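# Moisture in older terraces: a surveyor's view

The surveyor we spoke to has inspected houses in and around Stustovdale for most of a working life, first for the council and later for Leblanc, the practice in Vambridge that handles most of the independent damp reports in the district. We met on a Sunday, the only day without site visits, and talked about why so many of those reports end with a recommendation to do less than the owner expected.

The majority of calls begin with a meter reading. An owner, or an agent, has pressed a two-pin meter against a wall and obtained a high figure. "The meter measures electrical resistance between the pins," the surveyor said. "It is calibrated for timber. On plaster it gives you a relative number. Salts will raise it, foil-backed paper will raise it, and some old blocks made with clinker will send it to the top of the scale when there is very little water in them."

The practice uses the meter to map a wall and then takes samples where the map suggests they are needed. Drillings are weighed, dried in an oven and weighed again. A second test holds the sample at a fixed humidity to find out how much of the moisture is being drawn from the air by salts. Leblanc holds results for 333 houses, nearly all of them solid-walled brick terraces, and the surveyor regards the set as useful but lopsided. "People don't commission a report on a house that is giving them no trouble. I would not quote our file as a picture of the housing stock."

Asked what the file does show, the surveyor listed high ground levels first. Paths and patios are relaid over the old surface, and after two or three rounds the paving sits at or over the damp-proof course. Gutters come next, followed by cement pointing on soft brick. Rising damp in the strict sense is present, though seldom alone.

"If the ground outside is too high, I ask for it to be lowered and then I ask for the wall to be left," the surveyor said. "The second part is harder to sell. An injected course comes with a certificate and a skip outside the house. Waiting comes with nothing."

How long the waiting should be depends on the thickness of the wall and on what has been put on it. A one-brick wall in lime plaster may settle within a heating season and the summer that follows. The same wall behind gypsum and vinyl paint can take far longer. In one Stustovdale house, where the kitchen had been tanked with a cement render after a flood in 2000, the brick behind the render was still giving high oven-dried results when the practice sampled it. The render was sound and had been applied according to the instructions. It had also closed off the inner face, and the outer face had been painted.

Condensation accounts for the other large group. The surveyor is cautious about the word because it has been used to blame occupants. "A family of five in a house with no extraction will produce water vapour whatever they do. You can tell them to open a window in October and they will, until the heating comes on." The practice now leaves loggers in place for two weeks wherever mould is the main complaint. They record air temperature and relative humidity, and a separate sensor is taped to the coldest part of the wall. The comparison between the two shows how many hours a day the surface spends near the dew point.

One of the longer logging exercises was at Balerero, a conversion of former wool offices into flats. The fans had been fitted with timers that stopped them 5 minutes after the light went off. Resetting the timers brought the peaks down, but several bathrooms stayed humid overnight. The cause was found in the ceiling void, where flexible duct had been laid in a loop that sagged between the joists and held water at its lowest point. Rigid duct with a slight fall to the outside was put in during the following round of repairs.

"Fans get tested at the grille, if they are tested at all," the surveyor said. "Hold a sheet of paper up and it sticks. That tells you that the fan is turning. I want the flow rate with the door shut, and I want to see daylight under the door, because the air has to come in from somewhere."

On the question of paint, the advice was brief. Mould should be cleaned off and the wall monitored before any redecoration. Anti-mould paints were described as reasonable in a room that has already been put right.

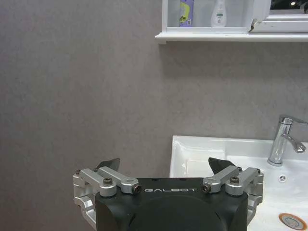
The visual inspection is still the part of the survey that the practice spends longest teaching to new staff. Trainees are told to record colour and texture separately from moisture and to move the light before writing down a stain. Bathrooms give the most trouble. A plain grey finish with faint mottling, next to a sink and under a white wall cabinet, can look uneven before any reading is taken, and the darker area directly beneath the cabinet is a shadow. "Put a torch on it from the side," the surveyor said. "If the edge moves, leave it off the drawing. If it stays where it was, mark it and come back with the meter."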